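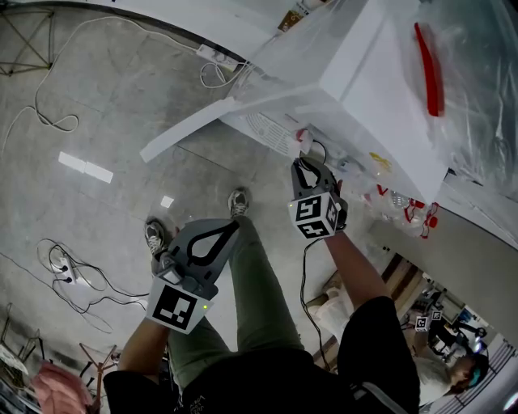

Notes for the Tranduvdale session, 28 Jun 2018
Speaker: Jayanthi Alva
Slot is 15 minutes plus questions. Keep the clicker in the left hand, the mic is on the right.

Slide 1. Title
Say name, say I work on task teaching at Harb. Thank the hosts. Leave the title up while people sit down.

Slide 2. What I mean by teaching by hand
Two ways to show a robot a job. One is remote control: the operator sits at a leader arm or a pair of sticks and the robot copies. The other is hand-held grippers: the operator walks up to the table and does the job with a gripper in each hand, and no arm is involved until later. We used remote control for the first project and hand-held for the second. Most of this talk is the second.

Slide 3. The remote control setup
Quick one. Gramenum was our remote control rig. It worked, and the data matched the robot exactly, same joints and same reach. Problem was speed. New operators needed 2 full days before their demonstrations were worth keeping. Even the good ones were slow on anything that needed both arms.
Pause here. Someone usually asks about force feedback. Say we had none and I'll come back to it.

Slide 4. Hand-held grippers
Each gripper carries printed markers so we can recover where it is. The view comes from the operator's head. Point out that the operator is free to bend, lean and reach under things. On Gramenum nobody ever reached under a table, the arm couldn't get there.
That freedom is also the trouble. A person will happily make a move the robot can't. We check every demonstration against the arm's reach before it goes into training, and we throw out the ones that fail.

Slide 5. Losing the markers
Spend time on this one. When a gripper goes below the table edge, or the wrist turns, the markers can go out of view. Short gaps we fill in. Long gaps we drop. I used to try to rescue long gaps and I don't recommend it, the policy learns the bad path along with the good one.
What helped:
- markers on more than one face of the cube
- asking operators to look at the hand that is doing the work
- stopping and starting again after a fumble
The second one sounds obvious. It took us until August of last year to write it into the instructions.

Slide 6. Sanitz trial
Sanitz asked for a two-handed bench task. We recorded 50 demonstrations for the first pass and kept some 14 of them after the reach check. Don't rush past that number, people write it down. Most of what we lost was on reach, the rest was marker gaps.
Second pass we put tape on the floor for where to stand. Far fewer rejects. I don't have a clean figure, so don't give one.

Slide 7. What I would do first
Run the reach check on the same day you record, with the operator still there. Let them see a rejected one played back. Keep cables out of the walking area - people look at their hands and forget their feet.

Slide 8. Questions
Force feedback: with a hand-held gripper you feel the contact yourself, but it isn't recorded. Grip width is.
If asked about mixing both kinds of data, say we tried it once and the result was unclear.
Contact details stay up until the chair closes.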